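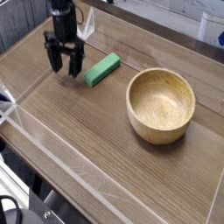 Caring for Wooden Bowls

These instructions apply to all undecorated wooden bowls issued by the Birnari Craft Centre. Members who borrow a bowl for use at home are asked to follow them before returning it to the kitchen store.

What you will need

A soft cloth and a clean, dry tea towel
Mild washing-up liquid
Food-safe mineral oil
Fine abrasive paper, only if the grain feels rough

Washing

1. Wipe out any crumbs or dressing with the cloth.
2. Wash the bowl by hand in warm water with a little washing-up liquid. Do not leave it to soak, and do not put it in a dishwasher.
3. Rinse quickly and dry at once, inside and out. Pay attention to the rim and the foot, where water tends to collect.
4. Stand the bowl on its side for 20 minutes, away from radiators and direct sun.

Oiling

A pale bowl with a swirling grain will show dry patches first on its inner floor. Oil it when the surface looks dull.

5. Pour a small amount of oil into the bowl and work it along the grain with the cloth. Thick walls take up more oil than thin ones and may need a second coat.
6. Leave for 15 minutes, then wipe off the excess.
7. Let the bowl rest overnight before food is placed in it.

Protecting the table

Laminate tops mark less easily than solid wood, but oil will leave smears on a glossy finish. Wipe the top with a damp cloth when you have finished.

Bowls with cracks should be handed to Nokuthula Motaung at the Saturday session and must not be oiled beforehand.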